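4. Setting up the cell and keeping it alive

4.1 The bench and the arm

I'll spend more time on the physical setup than papers like this usually do, mainly because I went looking for this kind of detail when I started and came up short (most people give it two lines and a part number). If you're only here for the results, skip ahead to Section 5. No hard feelings!

The Ultwood cell is a single arm on a low bench made of slatted aluminium. I'm fond of that bench. You can bolt into the slots wherever you like, so the arm's base can go wherever the reach works out best, and we shifted it 16 times in the first month before I was happy. Small screws do fall through the gaps, mind you, and I've spent a fair bit of my research career on my knees with a magnet on a stick. If I were doing it over I'd put a tray underneath on day one.

The arm has to come down into an open computer case from above, which sounds simple until you try it. A tower on its side is a deep box with steep walls, and the wrist needs to get right down between them without clipping the power supply or the drive cage. We mounted the base behind the case and had the arm lean over the top. My first layout had the base off to one side, and the elbow kept running out of room whenever we wanted anything near the far wall. Baiba Org suggested the change after watching me swear at it for an afternoon, and she was dead right.

4.2 The fixture plate

Beside the case is the fixture plate, a flat grey plate with holders and pegs on it. We call it the Sallirgate plate after the street the workshop is on. The idea is that the arm always finds a part in the same spot and the same orientation, so we can get on with studying the part of the job we care about, down inside the machine.

The holders went through a lot of versions. The early ones gripped too tightly, and the arm would lift the holder along with the part, which was funny twice. We opened up the clearances a touch and added a lead-in at the top of each, and that sorted most of it. When a holder wears we swap only that one, then re-teach its pickup point. I'd strongly recommend pinning the plate to the bench with something that locates it properly – clamps alone will let it creep, and a couple of millimetres of creep will ruin your whole morning.

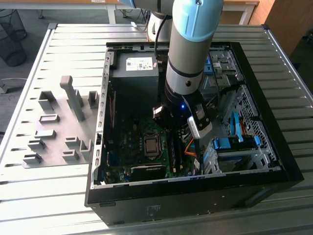 Figure 2. The arm working over an opened tower, with the gripper just above the motherboard. The fixture plate is to the left of the case and the base stands behind it.

4.3 Calibration and the daily routine

We calibrate to the case as well as to the bench. I didn't do this at first. I assumed that if the bench was known and the case was pushed up against a stop, the motherboard would be where I expected. It wasn't! Cases flex once the side panel is off, and the one we use most (it came second-hand from Jalali, a recycler out past the ring road) rocks ever so slightly on its side. So the arm now touches off on 2 points inside the chassis before each session and we correct from there. It adds a minute or so to the start of the day and I don't begrudge it.

The routine itself is nothing glamorous. I wipe down the fingertips with isopropyl, open and close the gripper 20 times with nothing in it, and listen. You get to know the sound. A healthy gripper has an even click at each end of travel, and a tired one drags a bit on the way in. Then I run a slow pass over the case with a hand on the stop button, looking mostly at the cables. The loose ones inside a tower are the real menace – they drift a little every time somebody handles the case, and a wrist that cleared them yesterday may well snag one today.

The cable to the arm needs the same sort of attention. Ours was tied too close to the wrist to begin with, and it tugged at the limit of rotation, enough to show up as a small but very repeatable error in our placements. I spent ages blaming the controller. Leave more slack than looks tidy, and check it with the wrist at both extremes.

4.4 Faults and repairs

Between March and October 2021 I logged 151 stoppages, and I've kept the log in plain language on purpose so that whoever takes over can read it. Most were dull: a part not seated in its holder, a soft limit set too cautiously, a protective stop when the wrist brushed the wall of the case. The worst was a finger mount that had worked loose. It didn't fail outright, it just got gradually vaguer, and we threw out a week of insertion data once we twigged. We now put a paint mark across each screw head on the mount and glance at it every morning.

We did replace the fingers once, with a set cut for us by Waltorex. They were a hair longer than the old pair, so every taught height had to be redone, and I'd set aside a full day for that if you're planning something similar. I kept the old pair in a labelled bag in the drawer, along with the heights we used for them, in case we ever need to rerun the earlier trials.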